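Laundry cell: return-to-service checklist, with comments

Site: Gronidside, ground floor test room
Task under inspection: basket to washer, one item per basket, two arms
Control software: Lernora
Inspector: Fengying Kang
Second reader: Hermenegildo Varela
Status at the end of this sheet: released for supervised runs only

Reason for inspection

In February the left arm kept closing after the basket handle had slipped out of its jaws. The jaws met on nothing, the software read that as a firm grip, and the arms began a lift with only the right side holding. The basket tipped toward the washer and struck the front of the machine. The operator pressed the stop. Both arms held position, as they should. There were no injuries.

The log showed 22 lifts that shift before the fault, all of them normal. The fault on the left side was traced to the jaw position reading, which had drifted. A fully closed jaw was being reported as closed on something the thickness of a handle. Stostari supplied a replacement sensor board and it was fitted before the checks below.

Marks used: OK, OK with comment, Fail, Open. An item marked Open does not block supervised runs unless the comment says so.

Section A. Area and load

A1. Washer stands level and does not rock when pushed by hand at the top corners. OK.

A2. Door glass and rim free of cracks after the impact. OK with comment. Checked by hand with a flashlight, door open and door closed. A scuff on the lower casing wiped off with a damp cloth. The door seal was checked at the same time.

A3. Load is the standard red item, nothing added. OK. Please do not swap in heavier towels for the first runs. The lift thresholds were set with this load, and a wet load has not been tested since the board was changed.

A4. Basket sound, no splits at the handles or along the rim. OK with comment. The basket from the February fault was thrown out. Its replacement is the same model. Look at the handles each morning, particularly where they join the rim, and flex each one with your thumbs.

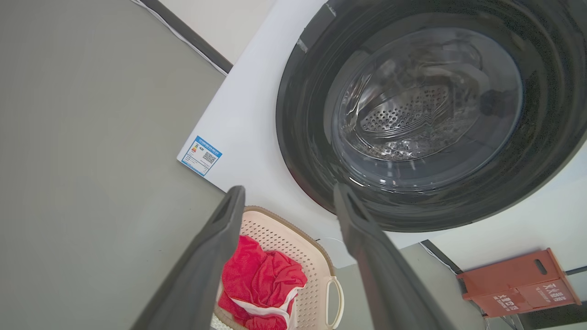 A5. Basket start position within the taught area. OK with comment. The taught area is smaller than people think. If the basket starts too close to the washer, the arms have to reach over the near rim and the wrists come in at a poor angle. Two of the older faults in the log, both minor, began that way. Put the basket down square to the machine and leave a clear gap before the door.

A6. Loose cables in the room kept out of the arms' working area. OK with comment. Walk the room before power is applied, not after.

A7. Boxes and spare parts stored outside the reach of both arms. Open. The reach drawing for this room is out of date. Until there is a new one, treat the washer side of the room as inside the reach and store parts somewhere else.

Section B. Stop functions

B1. Operator stop button, both arms idle. OK. Power to the drives dropped at once and the brakes held.

B2. Operator stop button, both arms moving without load. OK. Repeated 7 times from different points in the path. Neither arm sagged by an amount that could be seen.

B3. Operator stop button, basket lifted. OK with comment. The basket stays in the air when the arms stop. This is correct, but it surprised one of the trainees in February, who stepped in to take the weight. Nobody goes in until the operator has the release key in hand — the basket can wait.

B4. Restart requires a deliberate reset at the panel. OK.

B5. Second stop button, by the entry. Fail on first test, OK on second. The button worked but the lamp beside it did not come on. Lamp replaced and retested.

Section C. Arms and grippers

C1. Covers seated, no visible cracks in the housings. OK.

C2. Jaws open and close fully on both sides without catching. OK. Some resistance could be felt on the left when the jaws were moved by hand with the power off. It was the same before and after cleaning. H. Varela compared it with the service notes and it is within limits.

C3. Jaw position reading, left, fully closed with nothing between the jaws. OK. This was the failed item in February. The reading must come up as empty. Tested cold in the morning and again after 81 open and close cycles, with no drift.

C4. Jaw position reading, right, same test. OK. The right board is the original one. It showed no drift either, but it is the same age as the board that failed. A spare is on order.

C5. Indicator lights on both grippers match the state shown at the panel. OK with comment. The lights tell you that the gripper has power and is talking to the controller. They say nothing about whether it is holding anything. In February the operator took green to mean a good grip. The wording in the operator sheet has been changed.

C6. Gripper cables secured, with enough slack for full wrist rotation and no loop that can catch on the basket or a handle. OK with comment. Slack has to go somewhere, and at low arm positions it ends up on the floor. Run the full path at slow speed and watch the cables the whole way, with a second person on the other side. If a loop passes under the basket or gets between a jaw and a handle, stop and refasten it. Do not tape cable to the forearm covers.

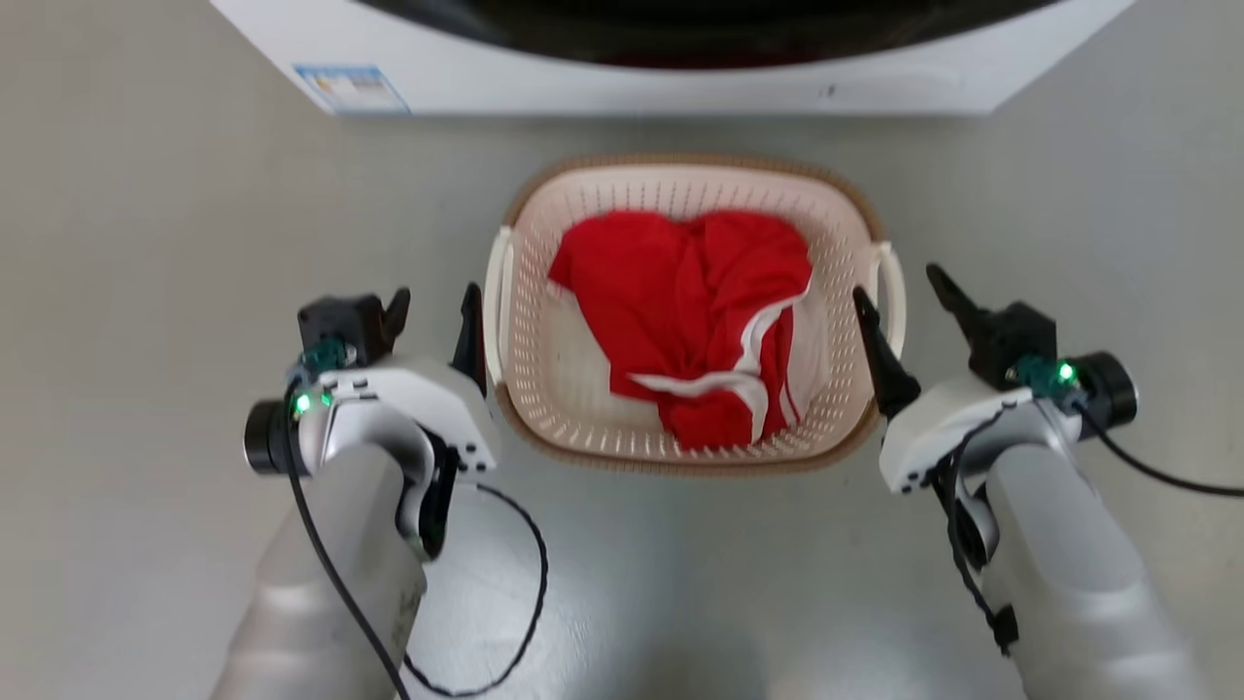

C7. Approach with jaws open, both sides, stopping short of the handles. OK. Both arms must report ready before either one closes. The old program let the left arm close first, which pulled the basket a little to that side and made the right-hand grip worse. The new one waits.

C8. Left and right heights matched at the approach point. OK. Check this again if either arm has been remounted or the floor plates have been loosened for any reason.

C9. Lift refused when one side reports empty. OK. Tested by holding the left handle clear with a stick and letting the jaws close on air. The lift was refused and the arms backed off. Repeated on the right with the same result.

Section D. Software and records

D1. Lernora version on the controller matches the version on the release sheet. OK.

D2. Weight check added after grip and before full lift. OK with comment. The arms now raise the basket slightly, pause, and compare the load on the two sides. A large difference stops the cycle. The pause makes each run slower. Requests to shorten it should go to F. Kang in writing.

D3. Fault log exported and stored with this sheet. OK. The log keeps the last 1,000 events and then overwrites. Export it after any stop, even one that looks harmless. Part of the February record was nearly lost because the arms were left cycling without a load overnight.

D4. Operators have read the revised sheet and signed. Open. Two signatures missing. This does block those two people from running the cell. It does not block anyone else.

D5. Copy of findings sent to Lei, which runs the same gripper with the same board. OK.

Comments from second reader

I agree with the release for supervised runs. On C3 I would like the empty-jaw test done at the start of every shift until the spare right board has been fitted, and I have added it to the daily page. On A7, please get the drawing done before any more shelving goes up. — H. Varela

Actions carried forward

New reach drawing for the test room (A7). Owner: F. Kang.
Spare right sensor board, fit on arrival and repeat C4 (C4). Owner: H. Varela.
Missing operator signatures (D4). Owner: shift lead.
Wet load test, to be planned once the three items above are closed (A3). Owner: F. Kang.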